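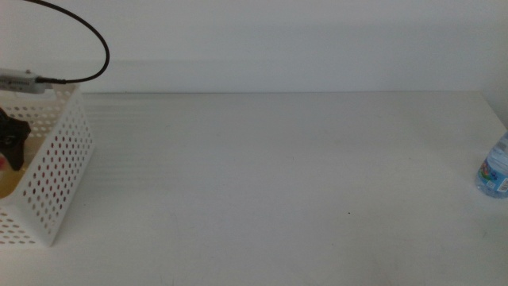

What does Lirar do for a production company?
It keeps footage logs, edit notes and client approvals in one place, so that each version of a film can be traced from first cut to final delivery.

Aug 14, 1999 - Jumen, the corporate and documentary film company, has released Lirar, a cataloguing and approval system for small video production teams. The system was developed with the post-production firm Zesden and is available to order now.

Lirar stores a record for every tape, with timecode, reel number, camera settings and location notes. Editors can search by shot type or speaker and export the result as an edit list. Clients receive a numbered viewing copy - each comment is logged against the timecode to which it refers.

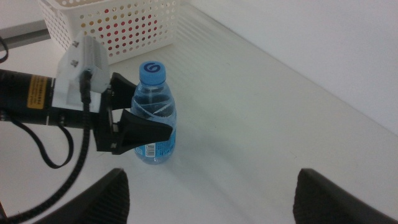

The release supports 15 users on one licence and runs on an ordinary office network. Records are backed up each night to a second disk. Tape labels are printed from the same record, with the reel number in plain text and as a barcode.

"Approval notes used to arrive by fax, by telephone and on the backs of scripts," said Taner Keskin, technical director at Jumen. "We wanted one list, in timecode order, that the editor could work through."

Zesden tested the system over 11 commissions, including a six-part training series for the packaging firm Kaushik. Santosh Mittal, head of post-production at Zesden, said the logging format would stay fixed until January, when support for a second audio track is due.

Existing Jumen clients will be moved to the new approval forms at the start of their next project.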